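## 3. Storage of Small Control Parts

The Trorkosby stores issue control components in open-fronted bins, a practice taken over from the Hiltlow depot in September. Kjærgaard's earlier survey of 1531 bin locations found that mixed contents, more than bin size, led to wrong picks. The present section looks at how the bins are laid out on the sorting table. Blue plastic bins with sloped fronts are used, placed on brown paper that is marked off with dark blue tape. White paper lines the floor of each bin, so that small dark parts can be told apart at a glance. In Figure 1, three components rest near the back wall of the lower bin. 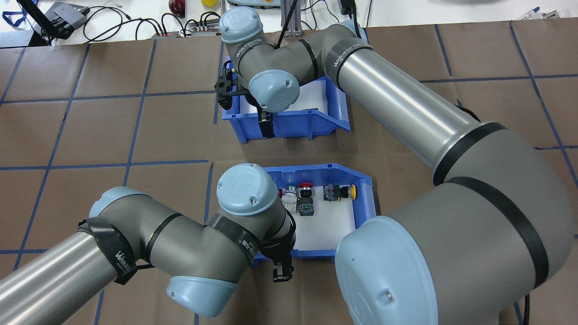 **Figure 1.** Two lined bins on the sorting table, with three industrial control components in the lower one.

### 3.1 Table Layout

The tape grid gives staff a fixed reference when bins are returned to the table. Bins stand one behind the other in the middle - an arrangement that keeps both open fronts within reach.
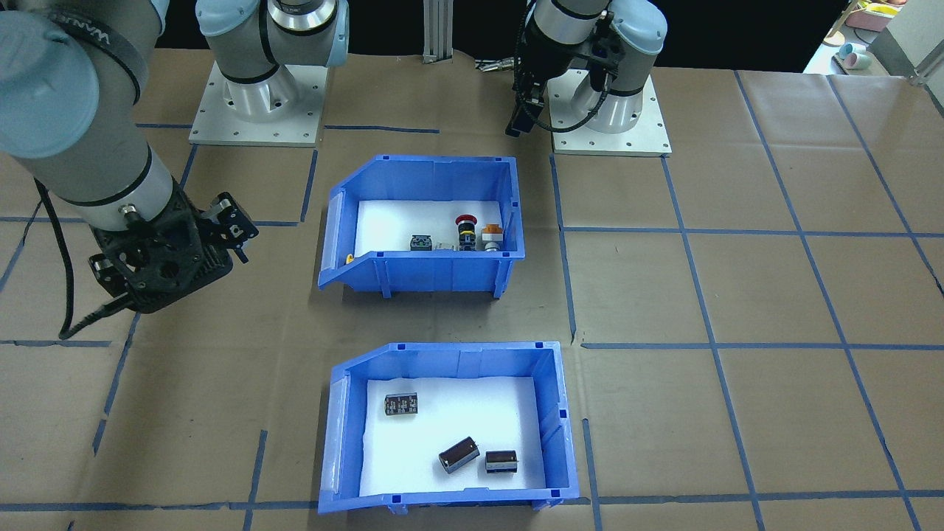 The paper creases with use and is replaced after 200 sorting rounds; the tape is laid again at the same time. Nearly 43 minutes of table time are set aside for this work, including a check of the bin linings.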